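What Happens to Our Cups? My Semester Project on Coffee Trash in Jastevville

by Zdislava Skála

OK so I picked this subject in the line at the Amrani, which is the coffee place by the bus station where half my class goes before first period. I was looking at the trash can by the door and it was full to the top with cups, at 7:40 in the morning! My teacher wanted a question you could answer by going out and looking, and mine was: how many cups do we throw away, and does anybody bring their own?

First the boring background, which I ended up liking. A paper cup is mostly paper, but there's a thin plastic lining on the inside so the coffee doesn't soak through. That lining is the whole problem. A lot of recycling plants can't separate it from the paper, so the cup goes in the regular trash even if you put it in the blue bin. I called the town office to ask about ours and the lady there (very patient with me) said cups go in the trash in Jastevville, lids too, but the cardboard sleeve can be recycled if it's clean. I've been doing it wrong my entire life.

How I did it

I counted at two places, the Amrani and the Saruso, a bakery on the Jorisberg road that does coffee in the morning. I went on 5 school days, sat near the register and made a mark in my notebook for every hot drink. One column for paper, one for people who brought a mug, one for people who sat down and got a real cup. I asked the owners first and they were both fine with it. The Saruso even let me have the little table in the window, and my mom said I should buy something every time to be polite, so this project cost me a lot of cinnamon rolls.

What I found

Total hot drinks, both places together: 1,596. That's way more than I guessed (I wrote down a guess before I started and I'm too embarrassed to put it here). Out of those, 168 were in a mug the customer brought from home. So a bit more than one in ten, and nearly all of those were at the Saruso. I think it's the discount. The Saruso takes 20 cents off if you bring your own and there's a sign taped right next to the tip jar. The Amrani gives you the same discount but you have to know to ask! I had been going there for two years and had no idea.

The sit-down column turned out to be a mess. At the Amrani people get a paper cup and then sit down with it anyway, so I didn't know where to put them, and on the second day I changed my mind about the rule. I'm leaving that column out of the results.

I also tried to find out why people don't bring a mug. The answers I got were mostly "I forget" and "then I have to carry it around dirty all day." One man said his doesn't fit in the cup holder in his truck. My cousin said she likes the feel of a paper cup, the way it gives a little when you hold it, and I kind of get that. 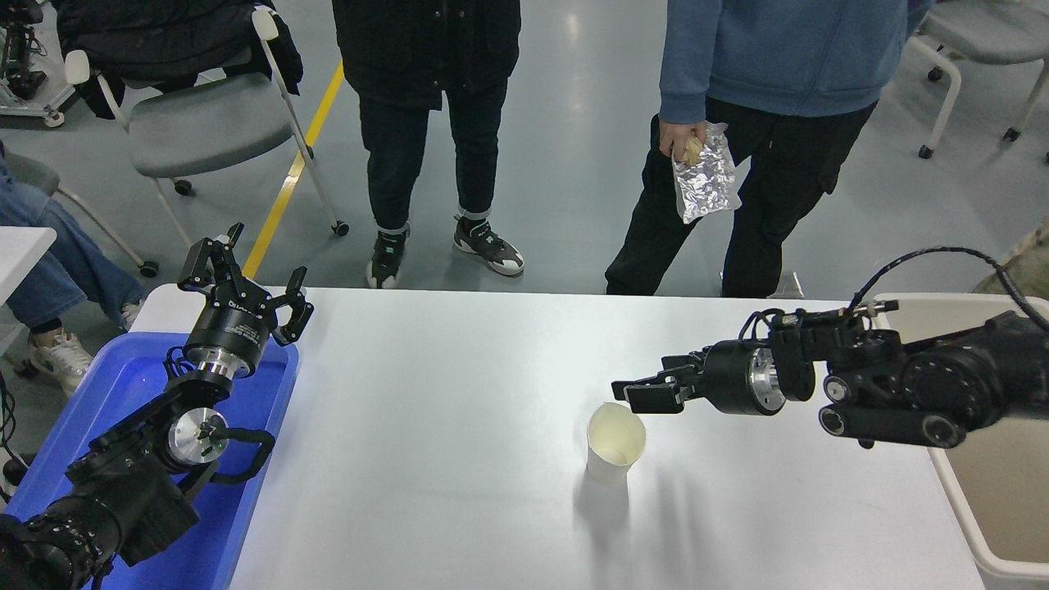
If I did this again I would count in June too, when everybody switches to iced drinks. Those come in clear plastic at both places and I bet the numbers look totally different. I would also bring a friend for the rush right before eight, when the line goes out the door and I know I missed a few people. And I'd settle the sit-down rule before starting, obviously.

I gave the Amrani a copy of my numbers on 1/5/24 and asked if they would put up a sign about the discount. The manager said she'd talk to the owner. I've started carrying my own mug, a green one with a screw top, and so far I've left it on the bus once. I got it back from the driver the next morning, with the coffee still in it.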